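In Defense of the Spare Room
December 2019

Every few months I read another piece telling me that the guest room is a waste of space. The argument is always tidy. You heat it, you dust it, you pay for it, and somebody sleeps in it a handful of nights a year. Turn it into an office, says one writer. Turn it into a gym, says another, and a third would like you to sell the whole house and buy something smaller, with a couch that unfolds.

I have slept on a good many couches that unfold, and I'd like to say a few words on behalf of the bed.

I grew up in Pristach, in a narrow house with more people in it than doors, and we had no spare room at all. When my aunt and uncle came for the holidays, my brother and I gave up our beds and slept on the floor of the front room under the coats. We thought it was wonderful. I found out much later that my aunt did not, and that she lay awake feeling bad about the two of us down there on the rug, and that this was why she always went home a day sooner than she'd planned. I still think about those lost days. She told the best stories in the family, and she saved them for the end of a visit.

So when my husband and I bought our place on the edge of Tennant, 700 miles from almost everyone we're related to, I held out for one extra room. It isn't large. There's a window that looks at the neighbor's maple, a lamp, a chair that nobody has ever found comfortable, and a bed. It cost us 800 dollars to fix the floor in there, which felt like a fortune at the time, and my husband wondered out loud (more than once, bless him) whether his brother would really notice a slope. His brother noticed.

What I've come to believe is that a made bed is a kind of invitation, even when there's no one due. It changes how you talk on the phone. Without one, you say "we really should get together," and everybody agrees, and that's the end of it. With one, you hear yourself say "well, come on, then, the bed's made up," and some of the time they do come.
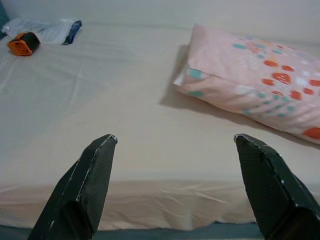

A pale fitted sheet, pulled smooth.

I know the answer to this, because my own daughter gives it to me. She lives in a one-bedroom apartment where the rent would make you sit down, and she says that a room for people who aren't there is a luxury, and that I shouldn't go around scolding folks who can't afford it. She's right, and I'm not scolding them. My parents couldn't afford it either. The people I mean are the ones who have the room and have filled it with a treadmill — and I say that as a woman who owned a treadmill for four years and hung sweaters on it for most of them.

I'd also say that the room is only half of it. When I visit my daughter, she gives me her bed and takes the couch, and I lie there feeling exactly the way my aunt must have felt. But she has put clean sheets on, and left a glass of water, and set out the extra pillow she knows I like under my knees. You can be a fine host in a very small place if you've thought a little about the other person's night.
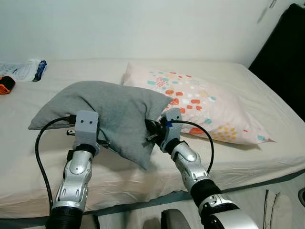
There is an old inn outside Skanum where we stopped once on a long drive, and what I remember of it has nothing to do with the food or the view. Someone had turned down the covers and put a second blanket across the foot, folded so you could reach it in the dark without sitting up. I was tired and a little sad that week, and I nearly cried over that blanket. I've kept one folded the same way in our spare room ever since.

We have four people coming this month, two in the room and two wherever they land, and I've been told very firmly that the teenagers prefer the floor. I believe them. I'm going to offer them our bed anyway, and then I'm going to go see whether we still have enough coats.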